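Velcombe toy library adds 208 sets of shape blocks

1 Apr 2026

The toy library in Velcombe has added 208 sets of plastic shape blocks to its lending shelves, the largest single addition since it moved into the former Lirkari shoe store on Mill Street.

The sets went on loan this morning. Members can take out two at a time and keep them for four weeks, the same terms that apply to puzzles and board games. There is no extra charge beyond the yearly membership.

Each set comes in a drawstring bag with a card listing what should be inside. The pieces are cylinders, stars and a few other simple solids in plain colors, meant for sorting, stacking and matching. The library says the blocks are for children aged three and up and should not be given to younger children, who may put them in their mouths.

The blocks were made at Prumemari, a small workshop on the east side of town that prints plastic parts to order and usually works for furniture makers and repair shops. It charged the library for material only. Work on the order started last July and took most of the winter, partly because the first batch of stars had points that the library considered too sharp. Those were ground up and the shape was drawn again with blunter tips.

Anyone who picks up one of the pieces will feel thin ridges along the sides, left by the printing. The workshop offered to sand them smooth, but the library decided against it after lending out a trial bag to member families. Several parents reported that the rougher sides were easier for small hands to hold, and sanding would have added weeks to the job. 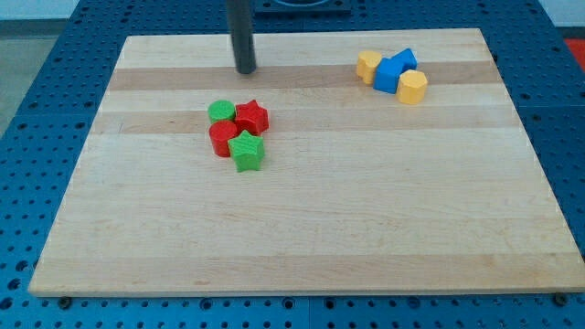 Can the blocks go in the dishwasher? The library asks members to wash them by hand in lukewarm water with dish soap, as a hot cycle can bend the plastic.

The bags can be machine washed, but the cards should be taken out first. A lost card costs nothing to replace. A lost block should be reported when the bag comes back, and the desk will fill the gap from a box of spares. Members will not be fined for single missing pieces during the first year.

Along with the blocks, the library is lending wooden boards to build on. They are glued up from strips of light and darker wood left over from countertops and were given by Hourani, the kitchen shop next to the bus station. A board gives children a flat surface on a carpet or a lawn, where towers tend to fall over. The boards are heavier than they look, and members who come on foot may want to bring a sturdy bag. They are wiped with a damp cloth when they come back and should not be left out in the rain.

The toy library has 700 member families, up from 500 two years ago. Its catalog passed 1,000 items over the winter, before the new sets were counted. Blocks and construction toys have the longest waiting lists, and members had asked for more of them in each of the last three yearly surveys. Ride-on toys came second, but the building has no room to store them.

Members who want a particular color for a sorting game can ask at the desk. Red and green pieces are the most plentiful, and loose extras of both may be borrowed by the handful on top of a full set. Teachers and home daycare providers can reserve up to six sets for a term by filling out the group form, which is kept at the counter and has to be signed in person.

Sets can be returned at the desk during opening hours. They should not be put through the book slot, which is too narrow for the bags and has jammed twice this year. Boards also have to be handed in at the desk.

A second order is planned for the fall if demand holds up. It would include larger pieces for children who find the present ones fiddly, and a printed sheet of patterns to copy.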